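Sorting the linens, second try

I put off the linen closet all fall. It is a narrow closet with four shelves, and the bottom one had turned into a place where things got pushed in and the door got closed on them. In December 2021 I finally emptied the whole thing, and this post covers what I did with the towels and the smaller cloths. The sheets went quickly and I don't have much to say about them.

The first try was two years ago. I folded everything the same way, in thirds and then in half, and stacked it by size. It looked good for maybe a month. The trouble was that I own a few big towels and a great many small cloths, and small cloths don't stack. You pull one out of the middle and the pile leans, and then it is on the floor. By spring I had stopped folding them and was tossing them in on top of the bath towels.

So this time the towels and the cloths got separate treatment.

The towels I kept folded. Bath size goes in half the long way, then in thirds, with the folded edge facing out. I weighed one of the older white ones on the kitchen scale to see what I was dealing with, and it came to 319 grams. The newer ones from Oakley are 525 each. That explained why the stack always slid toward one side, with the heavy ones on top of the light ones. Now the heavy ones are on the bottom. I could have worked that out without a scale, but I had the scale out for bread.

I went through them for wear too. A towel with a fraying edge is still a good towel if the middle has its loops. I used to throw them out as soon as the hem went. Now I trim the threads and move the towel down to everyday use, and only the ones that have gone thin in the middle get cut up. Two got cut up this time. One made six good rags and the other made a mess, as I tried to tear it and it didn't tear straight.

The cloths were the real question. These are the plain ones, microfiber and cotton both, that get used for dusting, for the counters, for glasses, for the bathroom. They are in several colors, and I had some idea years ago of what each color was for, but it didn't survive. I looked at dividers. Sencombe makes a set with little upright walls, and they are fine, but you have to fold every cloth to exactly the right height or it flops over. I don't want to fold a dust cloth that carefully.

What I settled on is a clear bin with a handle cut into the rim. The bin was sold for pantry use, and I bought it for rice and pasta and then didn't like it for rice and pasta. For cloths it works. I fold each one once or twice, loosely, and set it in. If it comes out a bit of a bundle, fine. The walls hold it up. You can see the colors through the side and pull the whole bin out by the handle with one hand.
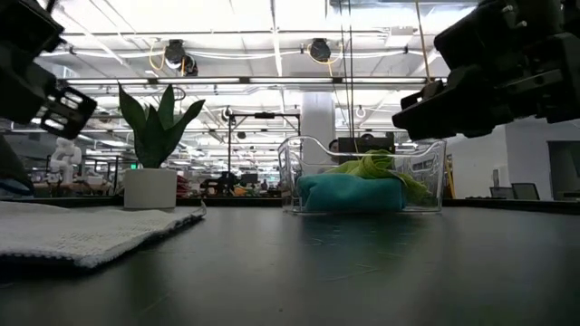 I thought the bin was settled until Fabian Riedl wrote to me that he had gone back to an open basket after a year of clear bins, that plastic sides hold in any damp, and that one cloth put away too soon had made all the rest smell. He added that he now leaves his cloths over the rail overnight before they go in anything with solid walls, and that folding them at all is a waste of time.

I agree with him on the damp. I have had that smell in a drawer before and it takes a hot wash with vinegar to get rid of it. So the cloths now get a night on the drying rack, even when they feel dry coming out of the machine, and I don't put a lid on the bin. On the folding I don't agree. A cloth thrown in open takes up twice the room, and the ends hang out and catch when you slide the bin back. One fold is enough to fix that, and I can live with one fold.

A few notes on washing, as I got asked about it the last time I wrote about laundry. Towels go in with towels only. Microfiber goes in with microfiber only, or it picks up every bit of lint the towels give off. No fabric softener on either one. I was using nearly 500 milliliters of the Mundska liquid a month, which was far too much. I cut it in half and the towels feel less stiff. I also tried the Tumar powder for a few weeks – it cleaned well, but it left white specks on the dark cloths in a cold wash, so I only use it on warm.

The closet now has sheets on the top shelf, bath towels on the second, hand towels and the bin on the third. The bottom shelf has the vacuum bags and the spare blanket, and there is some room left over. I would like to keep that room empty, but the ironing board cover I ordered is coming next week and it will probably go there.

I still have the table linens to do. They are in the sideboard, and most of them need ironing first.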